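White tops for the packing tables at Lagman Hall

Widness, September 2026

The packing room at Lagman Hall in Widness has reopened with new white tops on its tables, after being shut for two weeks while the work was done.

The room is used by Mernuvel, the household goods reuse service, to check, clean and box up donated kitchenware before it goes out to people moving into a new home. The old tops were dark brown and had been in place since the hall was fitted out. Staff had asked for a lighter colour for some time, as small things such as screws, lids and teaspoons were easily lost against the brown, and chips in glasses were hard to spot.

The new tops were supplied and fitted by Virkora, a local joinery firm, at a cost of £3,669. Of that, £2,394 came from a collection held at the hall's open day in July and the rest was paid by Mernuvel from its running budget. The table frames have been kept. They were sanded and repainted while the tops were off, and 4 legs that had worked loose were refixed.

The tops are plain white with no pattern. A pale speckled finish was tried first on one table by the door, but it was turned down after a morning's packing when crumbs and bits of broken china proved just as hard to see as before. That piece has been cut down and is now a shelf in the store cupboard.

Lighting in the room has changed as well. The two long tubes over the middle of the room have been replaced with flat panels, which give a more even light and less glare on the tables. The switches are where they were, to the left of the door.

Mernuvel has asked everyone who uses the room to follow a few simple rules. Boxes should be built on the floor and lifted up, and tape should be cut with scissors – craft knives are no longer kept in the room. Pans must go on a folded cloth. Marker pens should be used on the side bench only, and any ink on the tops wiped off straight away with the spray kept under the sink. Newspaper has been swapped for blank packing paper, as the print was coming off on cups and on people's hands.

The side bench itself has not been changed. Mernuvel said it would be looked at next year, along with the flooring near the sink, which has started to lift at one corner.

Donations of plates, bowls, mugs, cutlery and pans are being taken again from this week. Glassware is also welcome if each piece is wrapped. The service still cannot take electrical items, kitchen knives or anything with a loose handle. Larger donations, such as the contents of a whole kitchen, should be arranged with the hall office first so that space can be kept in the store.

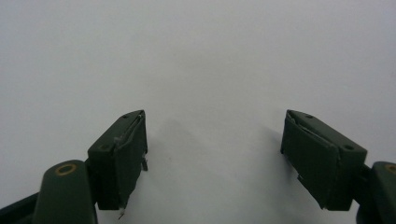
Bringing donations to Lagman Hall

Use the side entrance and ring the bell. Parking is at the back of the hall, with room for 2 cars at a time.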